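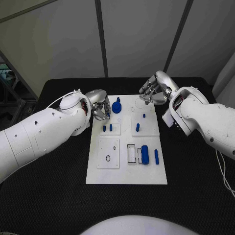
Looking After the Assembly Cell: Notes on the Weekly Routine

11 June 2019

Several readers have asked how the two-arm assembly cell at Erkska is kept in working order between trials. The routine is modest, and it takes most of Tuesday morning. I set it down as it stands at present.

Work begins with the arms powered down and the stop button pressed in. The wrist covers are checked first. Every screw along the casing is tested by hand with a short driver, and any screw that turns is removed, cleaned and refitted with a small drop of thread locker. The wiring inside the wrist joint is then inspected under a lamp for flattened or shiny insulation. We lost two days last September to a single chafed wire on the left side, and the inspection has been done every week from that time on.

The hands receive more attention than any other part of the cell. Each finger is bent and released slowly, and the resistance is compared with the entry in the log. The thumb on the right hand has always been a little stiffer than its partner. Niloufar Kermani, who fitted both hands, considers this acceptable, and I have stopped reporting it.

Cables follow. A cable that hangs free must have enough slack for full reach, but must not be able to catch on the edge of the table. Ties are replaced every 13 weeks — the supplier, Groltar, suggests longer, but ours become brittle.

The task board is wiped with a damp cloth and returned to its marks. The blue printed parts are tried in their places by hand before the arms are allowed near them. Pegs wear at the lower edge, and a worn peg will go in so easily that the results flatter the controller. We retire a peg after 200 insertions. The gear has lasted much longer; ours passed 950 before a tooth chipped.

Calibration is run last, once the joints have been moving for eight minutes. The left arm touches its reference points first, then the right. If either arm misses, the Bhatt mounting bolts are checked before any figure is altered in software. I would urge this order on anyone with a similar cell. An offset entered to hide a slack bolt is very tiresome to find later.

The Emon controller backup is copied to the shared drive before the first trial. Spare pegs are in the second drawer, and the order for new fingertip pads has been placed.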